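Kitchens > Worktops & Sinks > Marble

Dull patches on white marble next to the sink, can I fix these myself?

We moved into a house in Gamwood in September and the kitchen has white marble worktops with grey veining. They're 11 years old according to the previous owners. On the sink side there are dull rings you can only see with the light low across them. I've scrubbed them with washing-up liquid and they don't shift. A firm quoted 900 to repolish the lot, which I can't spend this year. The sink is a dark grey double one set into the marble, and the limescale behind the tap is bad as well.

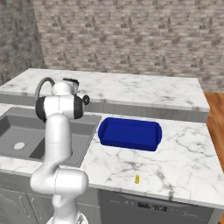 Yeo: Stop scrubbing, it won't help. Those rings are etching. Something acid has eaten the polish, usually lemon, vinegar or a limescale spray, and there's no dirt there to remove. Check what you use on the tap before anything else. If it says descaler on the bottle, keep it off the stone. For small rings you can buy marble polishing powder. Damp cloth, small circles, a few minutes, rinse, dry. Try it in a corner first. It only works on a polished finish - if yours is honed it will leave a shiny spot that looks worse.

Limescale on the stone itself is harder. I use a plastic scraper held flat and go slowly.

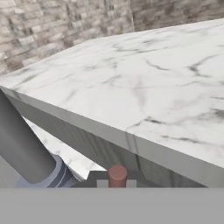 Mimuvholm, September

I had the same thing and did mine with powder, 3 goes on the worst ring. It's gone unless you know where to look. Afterwards I put on Grestulon stone sealer and left it 12 hours before using the kitchen. Sealing won't stop etching, it only slows down stains like oil and tea, so you still have to wipe up lemon juice straight away. We dry round the sink every night now and the scale hasn't come back much.

Don't use the cream cleaners - they scratch.

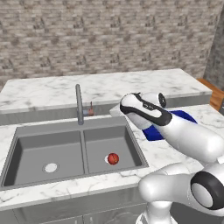

Blue cloth on the worktop beside the sink

Just get quartz next time. Marble is a pain in a kitchen, my sister had hers taken out.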